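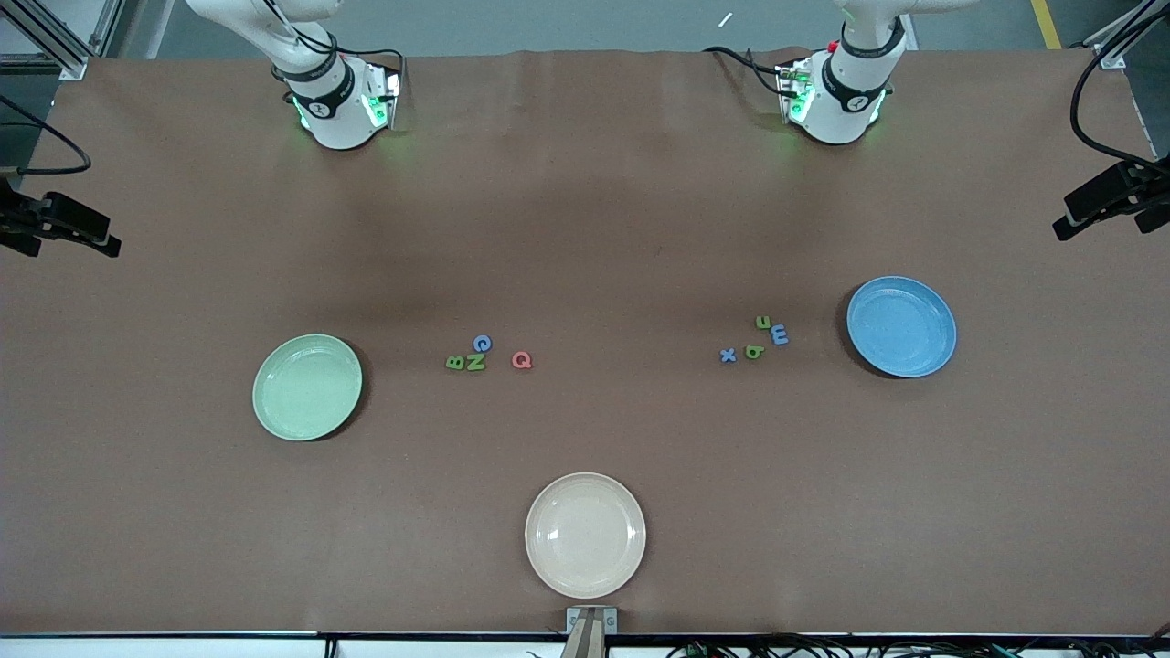
**Vorside releases second edition of Hirkenura coating system for potable water tanks**

BROLLDEN, December: Vorside has released the second edition of its Hirkenura lining system, a solvent-free epoxy for the internal surfaces of steel and concrete water storage tanks. The product replaces the first edition, which will remain available to existing maintenance contracts until current stock is exhausted.

The revised formulation is supplied as a two-part kit in a fixed mixing ratio. Changes are confined to the hardener. The base component, colour range and packaging are unchanged, and applicators holding unopened base from the first edition may use it with the new hardener. First edition hardener must not be mixed with second edition hardener in the same batch.

**Application**

Hirkenura is applied by heated plural-component spray or, for repairs and small fittings, by brush. Steel substrates are to be abrasive blasted and vacuumed before coating. Concrete substrates require removal of laitance and filling of blowholes with the matching Hirkenura fairing compound. The minimum substrate temperature for application is 8 degrees Celsius, measured at the coldest point of the tank wall.

Under the conditions given in the data sheet, a second coat may be applied without abrasion up to 56 hours after the first. Beyond that interval the surface must be mechanically keyed. Full cure before filling is determined by hardness test at the locations marked on the inspection plan, with additional readings taken at welds, nozzles and the floor-to-wall junction.

**Field assessment**

Before release, the lining was applied to about 115 square metres of tank interior at the company's Pasichnyk depot. The assessment covered spray behaviour on vertical surfaces, edge retention at ladder brackets and holiday detection after cure. Spray tip guidance in the data sheet has been rewritten as a result, and the recommended hose length has been shortened for work in low ambient temperatures.

**Documentation**

Revised data sheets, safety data sheets and the inspection record form have been issued to licensed applicators. The inspection form now records dew point and substrate temperature in adjacent columns and includes a separate entry for each batch of hardener. Specifiers should amend references in tender documents to read "Hirkenura, Edition 2".

Applicators licensed for the first edition do not need to requalify. A technical briefing on the revised recoat interval will be held at the Brollden office on Friday at 10 am, and will be repeated at Pasichnyk for regional crews.

**About Vorside**

Vorside manufactures protective linings and repair compounds for water storage, treatment and distribution assets. Its laboratory and head office are in Brollden.

Enquiries: Technical Services, Vorside, Brollden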